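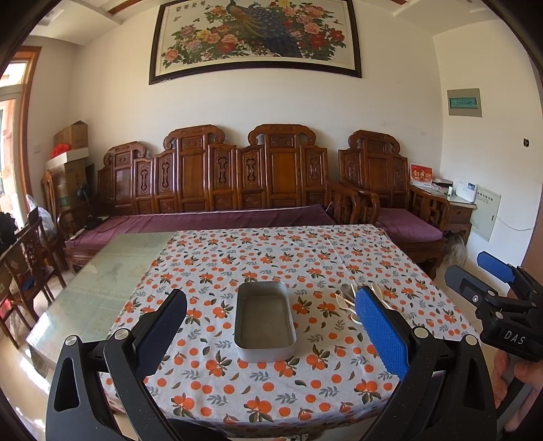

Figure 3. Sorting spoons at the table in a living room. An empty metal tray and a pile of spoons lie on a printed cloth; carved wooden seating stands behind.

3.2 Where small sorting tasks take place

The kitchen is the room most studies of household tidying begin with, and it is where cutlery is usually stored. In our records, however, a good share of cutlery sorting was done somewhere else. Of the 3,641 sorting episodes logged in the Notstead homes, 1,304 took place in a living room, most often at a low table in front of the main seat. We treat these separately from kitchen episodes because the surface, the light and the seating all differ, and so does the way people lay out their things before they begin.

Figure 3 shows one such layout. The tray is shallow, with rounded corners and no compartments, and its inside is slightly scratched. The spoons lie in a small pile just to the right of it, bowls pointing in different directions. We call this a side pile, as opposed to a scattered start, in which the items are spread over the whole table. Side piles were the more common form in living rooms. Scattered starts were seen mainly on kitchen counters, where items had been emptied out of a drainer.

A tray without compartments leaves the order of the spoons up to the person sorting. Some households laid all handles the same way, some nested the bowls, and some only moved the pile into the tray and counted the task as done. We coded all three as complete. The scheme follows Pasichnyk in taking the household's own idea of "put away" as the end point, with one change: we also noted whether the items touched the table again after first being placed in the tray.

3.3 Table coverings

Cloths matter more than we expected when the coding sheet was drawn up. The table in Figure 3 has a pale green glass top with a faint pattern, and a white cloth printed with orange fruit and gray-green leaves covers most of it, leaving glass showing on the left. The fold line down the middle of the cloth is still visible. Partial covers of this kind were recorded in 17 homes and full covers in 16. On a partly covered table, people tended to keep metal items on the cloth and leave the bare glass for cups, phones and papers. When asked, they most often mentioned noise, and after that scratches.

Patterned cloths also affected how loose items were found again. Small spoons left behind on a busy print were missed more often than those left on a plain one. We did not measure this directly and mention it only as a point for the second round of visits, planned for November.

3.4 Seating

Seat height was taken at the front edge of the cushion. Carved wooden sofas with a loose or fitted cushion, like the one with the purple cushion in Figure 3, were grouped with their matching armchairs as one set.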